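Home News Projects Work with us Contact

Call for participants: reviewers for a good-practice guide on tabletop robot work

By Jussara Macedo
2021-03-18
3 comments 20 shares

Fletton is looking for people to help test and correct a draft guide on how small robot arms should be run on a tabletop. The guide is called Prolus. It covers the ordinary parts of the job: laying out the table, checking the gripper, handling the test objects, stopping the arm, and writing down what went wrong. It is meant for labs, schools and small shops that have one or two arms and no safety department.

The draft has 182 rules. We think that is too many. Some of them repeat each other, and a few contradict each other. Several were copied from our own shop notes and make sense only if you know our building. We need readers who will try the rules at a real table and tell us which ones to cut, which ones to reword and which ones are missing.

What you would do

Each reviewer gets one section of the guide and works through it over three weeks. You read the section once from start to finish, then follow it during your normal sessions with the arm. For every rule you mark one of four things: followed, skipped, unclear, or does not apply. If you mark a rule skipped or unclear, write a sentence or two about what happened. Short notes are fine. "Did not know which edge of the table was meant" is a useful note.

At the end there is a 60-minute call with the two editors of your section. We go through your marks and agree on changes. You will see the next version before it is published and can object to anything in it.

We are looking for reviewers in these sections:

Work surface and lighting
Gripper checks and finger pads
Test objects, including wear and replacement
Stops, speed limits and people near the arm
Session logs and incident notes

The section on test objects needs the most help. At the moment it says that an object must be replaced "when visibly worn," and our first readers all took that to mean something different. One lab throws out a block at the first chip. Another has used the same set for years and says a few marks make no difference to the grip.
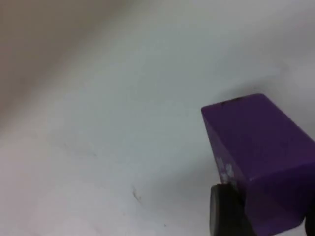
We would like the rule to separate damage on the faces where the fingers make contact from damage anywhere else. A nick on an edge that the fingers never touch probably only needs a line in the log. Worn paint near the contact area is harder to judge, and we want to hear from people who have run the same object for a long time and kept notes on it. The same goes for the tabletop. The draft says to wipe it before every session but says nothing about scuffs that will not come off, or about whether marks matter when a wrist camera is being used to find the object.

Who should apply

You should have regular access to a robot arm with a gripper and be allowed to run it yourself. Any make is fine. You do not need a degree or a background in standards. We would like to have operators and technicians in the group as well as engineers, and people who started in the past year are welcome. If you train other people to use an arm, please say so.

We cannot take reviewers under 18. If you work for a company that sells arms or grippers, you can still apply, but tell us, and we will place you in a section that does not cover your product.

Your site's own safety rules come first. If a rule in the draft conflicts with them, follow your site and mark the rule "does not apply," with a note. Do not take off a guard or change a speed limit in order to try something in the guide.

Pay and credit

Reviewers are paid a flat fee of $400 after the final call. Travel is not needed. Names are listed in the published guide unless you ask to be left out. Ticona is paying the reviewer fees and has no say in the text. Hisosari is hosting the shared files and will give you a login once you are accepted.

There are 20 places. We will try to spread them evenly over the five sections, so list a first and second choice.

How to apply

Send one page or less to Jussara Macedo through the contact form, with "Prolus reviewer" in the subject line. Include the kind of arm and gripper you use, how often you run it, what you mostly handle with it, and the two sections you prefer. Please do not send a full resume. If your manager has to approve outside work, get that approval before you apply.

Applications close at the end of March. Everyone will get an answer, and people we cannot place this round can ask to be kept on the list for the second draft.

Share Print 3 comments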